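Monday, June 12, 2023

Bench top, room 5. Surface wear, cleaning trial, seam check.

Started 9.40. Carried over from last week: the white tops are marking faster than the old ones did and we need to settle on a cleaning routine before the second pair is ordered in August. Trinidad wants a written procedure she can pin up. Jaxon wants to know whether the marks are in the surface or on it.

Tops are the Hidska panels, two per table, butted along the long edge and pulled together from underneath with the draw bolts. Supplier order ref 3931. Finish is a cream white. On the sheet it is called plain white but next to the wall paint it is clearly warmer and a bit grey.

1. Marks

Two kinds, and worth keeping apart in the log.

a) Grey smudges. Scattered, soft edges, no depth under a fingernail. These look like transfer from whatever has been dragged across. Dry cloth does nothing. Damp cloth with washing-up liquid lifts the lighter ones, leaves a shadow on the rest. Melamine sponge, wetted and squeezed out, lifts everything I tried it on, but the patch ends up less glossy than its surroundings if you lean on it. Visible only at a low angle. Do not want to do the whole top that way.

b) Scratches. Thin, short, mostly one direction. Fingernail catches on two of them. Not going to clean out. No further action except to stop making more.

Most likely source of the scratches is crockery. The unglazed ring on the foot of a mug is rough enough to mark the offcut, tried it with the brown MacDonald mug from the kitchen: ten strokes under hand pressure, faint grey line after three, line you can feel after eight. Same ten strokes with a felt pad stuck on the foot, nothing. So part of what we call a smudge may be the start of a scratch, with ceramic polishing the surface before it cuts. Jaxon does not agree, thinks the grey is metal from teaspoons. Could be both. Will do spoon on offcut tomorrow if there is any offcut left.

2. Cleaners tried (offcut only, one strip each, left five minutes, wiped, rinsed, dried)

Washing-up liquid, warm water: fair. No change to the finish.
Dresus cream cleaner: good on the grey, slight dulling on the second pass.
Isopropyl: good on pen, poor on the grey.
Undavov spray, neat: poor. Leaves a film that then picks up dust.
Undavov spray, diluted as on the bottle: poor, no film.
Bicarbonate paste: good, slow, and a nuisance to rinse out of the seam.

Provisional: washing-up liquid daily, Dresus once a week on the bad patches only, with a soft cloth. Take the Undavov back to the store cupboard.

3. Seam

Runs straight across the middle. Faint by eye, more obvious by touch at the window end. Checked with the straight edge and feelers. Window end has a step of up to 0.2 mm, the front panel being the low one. Middle and door end flush as far as I can measure. Tightened the two draw bolts nearest the window, no change, so the step is in the panel or the packing under it. Did not strip it down today.

Consequence for mugs: a foot ring crossing the seam catches slightly going one way and not the other. With an empty mug you feel a tick. With 250 ml of water in it, no spill on any pass. Not worth a repair on those grounds alone, but crumbs and bicarb collect in it. Suggest wax stick when the top is next cleared.

4. Mugs in use

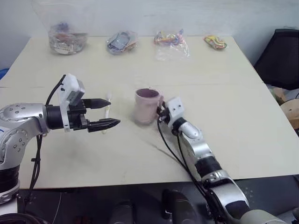 Table top with the pink mug. Smudges and fine scratches near the right arm, seam faint across the middle.

The pink one has a soft matt finish outside and a darker mauve-brown inside. I would keep it, but I would like to see its foot before it goes on the approved list. Matt outsides tend to show rubbing sooner than gloss ones and we should look at it again in a month. Tea ring not a concern with an inside that colour.

Felt pads: there is a bag of 99 in the drawer under the kettle. They survive hand washing for a while and the dishwasher once. Silicone dots are better if someone will order them.

5. Open

Spoon test on offcut (Jaxon).
Foot ring check, all mugs in the kitchen. Trinidad says 114 on the inventory, which includes the boxes upstairs. Only do the ones on the shelf.
Packing under front panel, window end.
Wax stick, white or ivory. Take the offcut to match it, the swatch card is too blue.
Ask Hidska whether the August panels are the same finish batch. If they come out whiter, put both on one table and leave the old pair together.

Stopped 12.15. Offcut is on the windowsill with the strips labelled in pencil, please do not wipe it.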